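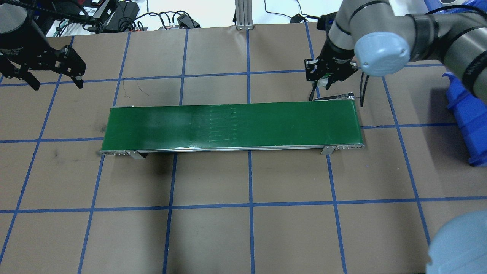
Unit 4: Flow, Queues and Waiting in Small Operations

Course handout, Introduction to Operations Management
Department of Business Studies, Aswood College
Prepared by Gisela Ocampo and Hok-lam Lu

Purpose of this unit

Unit 3 dealt with capacity: how much work an operation is able to do in a given period. This unit deals with what happens to the work while it waits. Students should leave the unit able to define flow time, throughput rate and work in process, to apply Little's Law to a simple case, and to explain why an operation with enough capacity on average may still keep its customers waiting.

The handout is to be read before the second lecture of the unit. The worked case in section 4 will be discussed in the seminar, and students are expected to bring their own figures.

1. Terms

Flow unit. The thing that moves through the process. In a bakery it may be a tray of rolls; in a clinic it is a patient; in a licensing office it is an application. A common error in student papers is to change the flow unit partway through an analysis, for example by measuring arrivals in orders and departures in boxes. Choose one unit and keep it.

Throughput rate. The number of flow units that pass through the process per unit of time. Over a long period, the throughput rate cannot exceed the arrival rate or the capacity, whichever is smaller.

Flow time. The time a unit spends in the process from entry to exit, including all waiting. In most service settings, waiting makes up the greater part of flow time.

Work in process. The number of flow units inside the process at a given moment. People in a waiting room are work in process, as are forms in a tray.

Bottleneck. The step with the lowest capacity relative to the demand placed on it. The busiest-looking step is often a different one, and students should compute utilization at each step before naming the bottleneck.

2. Little's Law

For a stable process, the average number of units in the process equals the average throughput rate multiplied by the average flow time:

Work in process = Throughput rate x Flow time

The result holds for any order of service and any pattern of arrivals, provided that the process is stable, meaning that what comes in goes out over the period studied. It makes no assumption about how many servers there are or how fast each one works.

Suppose a repair counter completes 18 items per day and an item spends two days in the shop on average. The average number of items in the shop is then 36. If the manager counts 36 items on the shelves every evening but tells customers that repairs take one day, the promise and the shelves do not agree, and the shelves should be believed.

The law is most useful when one of the three quantities is difficult to observe. Flow time is usually the difficult one, as it requires following individual units. A count of units and a record of completions are normally easier to obtain.

3. Why queues form

If arrivals came at perfectly even intervals and every unit required exactly the same service time, no queue would form as long as capacity exceeded demand. Real operations depart from this picture in two respects. Arrivals bunch together, and service times differ from one unit to the next. Idle time during a quiet spell cannot be stored and used later, so the capacity lost at ten in the morning is of no help to the line at noon.

The effect grows sharply as utilization rises. In the simplest single-server model (random arrivals, random service times), the average wait in line is equal to the average service time multiplied by u / (1 - u), where u is utilization. At u = 0.5 the average wait equals one service time. At u = 0.8 it equals four service times. At u = 0.9 it equals nine. A manager who moves a clerk from 80 percent busy to 90 percent busy has gained a small amount of output and more than doubled the wait.

Students should note the limits of the formula. It describes long-run averages and does not apply to an opening rush or to a counter that closes at a fixed hour. It also assumes that customers do not leave the line. The reading by Chuang (chapter 2 of the course reader) treats these cases.

4. Case for discussion: the Murura permit desk

The Murura permit desk issues market stall permits to small traders. The desk is staffed by one clerk at a time. In September, the busiest month of the year, it received 2174 applications, all of which were completed within the month. The office was open on all 30 days. The supervisor, Vanderleia Brito, reported that an application spent two days in the office on average.

Part of the desk's work consists of short renewals and part of new applications, which take considerably longer. Both types were placed in one tray and handled in order of arrival. Traders renewing a permit complained that they waited as long as first-time applicants. The supervisor proposed a second tray for renewals, to be cleared first each morning. A member of the staff objected that this would delay new applicants further, and suggested instead that incomplete applications be returned on arrival — many were found to be incomplete only after they had reached the front of the tray.

Prepare written notes on the following points.

(a) The average number of applications in the office during September. State the flow unit and the period, and show the calculation.

(b) The effect of the second tray on the average wait of all applicants taken together, and on each group separately. Consider what happens when short jobs are placed ahead of long ones.

(c) The effect of checking for completeness on arrival. Identify which quantity in Little's Law changes first.

(d) The information you would request from the supervisor before recommending either change.

Notes on part (a): the daily throughput rate is 2174 / 30, or 72.5 applications to one decimal place. Students who round to 72 or 73 before multiplying will obtain slightly different answers. Either is acceptable if the rounding is stated.

5. Pooling

Where several servers do the same work, a single shared line generally gives a shorter average wait than separate lines, for the reason that no server stands idle while a customer waits elsewhere. Pooling has costs. Staff who serve a common line may lose familiarity with particular clients, and customers may judge a single long line to be slower than several short ones even when it moves faster. The Enitz branch case in the reader gives an account of a bank that pooled its counters and later reversed the decision for business clients only.

6. Reading and submission

Required: course reader, chapter 2 (I-hsuan Chuang, "Waiting in Public Offices") and chapter 5, sections 1 and 2.
Recommended: course reader, chapter 7 (Štěpánek on appointment systems).

Case notes should not exceed two pages and are to be submitted before the seminar begins. Calculations may be handwritten. Questions on the formula in section 3 should be directed to Chun-yin Wan during tutorial hours; questions on the case should be raised in the seminar itself, so that all groups receive the same reply.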